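A day on the path at Drostoro, or how to pass a stranger when you have no face

Filed under: visits, rules and paperwork, being outdoors for once

I said in September that I wanted to see how one of the path-sharing codes gets used by people who have to live with it, and a few of you wrote in with offers. The one I took up was from Sioned Gwilliam at Drostoro, partly because they run their robots on a real waterside path with real joggers, and partly (fine, mostly) because she promised me a walk along the water and lunch.

So off I went! Drostoro is a small outfit. They have a unit on the edge of Akport with a roll-up door, a kettle that takes forever, and a whiteboard so full of half-erased arrows that I couldn't tell what was current. They build the navigation side for small ground robots that travel on shared paths, the kind used by walkers, strollers, bikes and dogs on long leashes. The robot I met is called Moya. It goes at walking speed, and I got told off within five minutes for calling it "she."

That's in the code, by the way. Their operating code (they call it the Finton code, after the stretch of path where they wrote the first version) asks staff to say "it" and "the robot" when they talk to the public. Sioned's thinking is that people make bad guesses about what a machine can notice if you talk about it like a pet. I grumbled a bit and then caught myself saying "good girl" to it at a bend, so she may have a point.

The paperwork comes first

I had pictured us heading straight out. Nope. There's a pre-run sheet, one page, and you can't leave without two signatures on it. Llinos Hughes was the walker that day and she read it out loud while Sioned answered. Stop button tested by hand. Wireless stop tested at full distance. Speed cap confirmed on the robot itself and not only on the tablet. Contact label readable. Camera lens wiped. Weather, light, surface. Who's walking, who's watching, and what's the word.

The word! I loved this. Every run has a stop word, and it's always "hold." Anyone on the team can say it, guests included, and the walker stops the robot first and asks afterward. Nobody is allowed to ask "why?" until the wheels are still. Llinos told me they used to have "stop" and it was hopeless, because people on paths yell "stop" at their kids and their dogs all day long.

Then there's the split in jobs. The walker stays close with the stop in hand and looks at people. The watcher stays farther back with the tablet and looks at what the robot thinks it's looking at. You may not swap halfway. If somebody gets tired or cold, the run ends and a new sheet gets filled out. I asked if that ever felt silly and Llinos said yes, every time it rains.

Out on the path

The path itself is lovely, and I'd have been happy to walk it with no robot at all. I spent the first stretch gawking at the water while everyone else was working.

What I hadn't thought about is how much of the code comes down to light and edges. I had expected page after page about people. There's plenty about people, sure, but the longest section by far covers what the ground looks like. Tree shade breaks up into blotches, the blotches move when the wind gets up, and a camera has to decide which dark shape is a hole, which is a puddle and which is nothing at all. Then you come out from under the leaves and the sun hits and half of what it sees goes white. Sioned has strong feelings about this. She says a lot of outdoor guidance out there gets written by people thinking about rain, and that sunshine gives her far more trouble.

The rule they've settled on goes like this. If the watcher can't make out the path edge on the tablet, on either side, the robot drops to half its cap. If that lasts longer than it takes the walker to count to five, it stops. The robot may be doing fine by its own numbers. Doesn't matter. The code says a person has to be able to see the edge too, or they've got no business overruling it or trusting it.

I got to hold the tablet for a while (as a guest, with Sioned at my shoulder as the official watcher) and it changed my mind on that one. I'd have called it fussy back at the unit.
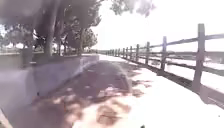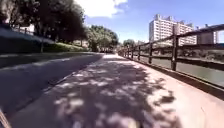 Fence on the right in both views, and tree shade across much of the path.

Let me talk about that fence a minute, because it got more discussion than anything else all day. You'd think a fence would make life easy. It's a nice straight line and it tells you where to not go. But the code treats a rail fence as an open edge, same as if it wasn't there. A rail stops a grown-up. It doesn't promise to stop something low to the ground, and with water on the other side you don't want to find out. So there's a keep-clear strip on that side that the robot may not enter for any reason, and that includes making room for somebody. If it can't make room on the other side, it stays put and the person goes around.

I pushed on this. Isn't it rude, a robot that won't scoot over? Llinos had clearly had this conversation before. Her answer was that a stopped robot is the easiest thing in the world to walk around, as long as it stopped early and stopped where you could see it. A robot that dithers is what bugs people. So the code has a whole bit on stopping well: slow down before you stop, finish the stop while the person still has space to choose a side, and once you've stopped, stay stopped until they're well past. No little nudges forward. No turning to "look" at them, either.

Other rules I scribbled down while walking, in no order:

The robot never leads with sound. No cheery chime on approach. If somebody comes up behind and wants by, the walker speaks, with a normal human voice.

Bikes always win. Doesn't matter who had the right of way.

If a kid wants to play with it, the walker puts the robot on hold and has a chat, and the run picks up when the kid has moved on. They don't let kids test it by jumping in front. I'd have guessed that would be written down somewhere official but apparently they had to add it themselves.

Dogs get double the space. There's a footnote for geese, which I was told not to laugh at.

Shadows of people count as a reason to slow down, even when the person isn't in view yet. I thought this one was smart. If there's a shape on the ground ahead that has a clean outline and isn't leaf-speckle, treat it as company until you know better.

Any change of surface gets called out loud by the walker. I liked hearing this, it was like being on a boat. "Curb coming. Shade. Bright." After a while I was doing it in my head.

The log, and the argument about the log

Back at the unit we had soup (very good soup, thank you Sioned) and they showed me the run log. The way they keep it is the part I'd most like other teams to copy. Every hold gets a line, including the ones that came to nothing. Who said it, where, what they saw, what the robot was doing. No column for whether the hold was "needed." They took that column out on purpose. People had started to worry about looking jumpy, and the number of holds went down while the path stayed exactly as busy, and Sioned didn't like that one bit.

They're at 1084 runs on the sheet system now. The first 100 had no watcher at all, only a walker, and Sioned showed me a few of those old pages with a sort of wince. There's a lot of "stopped, unsure why." Since they split the job, that line barely turns up.

The log holds 3230 lines altogether, and Llinos has read every one, because the code says one person has to. She keeps a second file of what she calls repeaters, the same spot or the same kind of trouble showing up again and again, and when something goes in there it has to end in a change to the code or a written note saying why not. I saw a couple of the notes. One just said "we disagree, ask again in spring," with both their initials.

And they do disagree! The big one right now is recordings. The robot's camera keeps what it sees for a short while, and Sioned wants to hang on to footage from every hold so the log can be checked against it. Llinos wants it gone the same day unless somebody has filed an actual problem. Her feeling is that people out for a walk didn't sign up for anything, and a label with a phone number on it is not the same as asking. For the moment they've gone with Llinos's version. I'm on her side, for what it's worth, though I could hear how much it pained Sioned to lose a whole afternoon's worth of shade.

What I'd pick at

It wasn't all swooning. A few things bothered me and I told them so.

The code is written for two staff per robot and it says nothing about what happens if somebody wants to run with fewer. Everyone in this business wants to run with fewer someday. I'd rather see a page that says "here's what would have to be true first" than a blank. Sioned said a draft exists and I couldn't see it, which, okay.

The contact label is too small. I had to crouch to read it. If I were annoyed at a robot I would not be in a mood to crouch.

And the stop button sits low on the body, fine for Llinos, who can get down to it in a second, but I've got a bad knee and it took me two tries. There's nothing in the code about how high it should be or who needs to be able to reach it. They wrote that one down while I was talking, so maybe my knee has contributed to the field.

If you want to go

They take visitors in small numbers on run days, and you have to wear the vest and you have to learn the word. Bring a hat, I didn't, and my nose is the color of a brick. The Finton code itself is free for the asking. It's short, it's in plain words, and there are pencil marks scanned in along with it on some pages.

Next visit is an indoor one, a warehouse, with forklifts. I've already been sent a form asking for my shoe size.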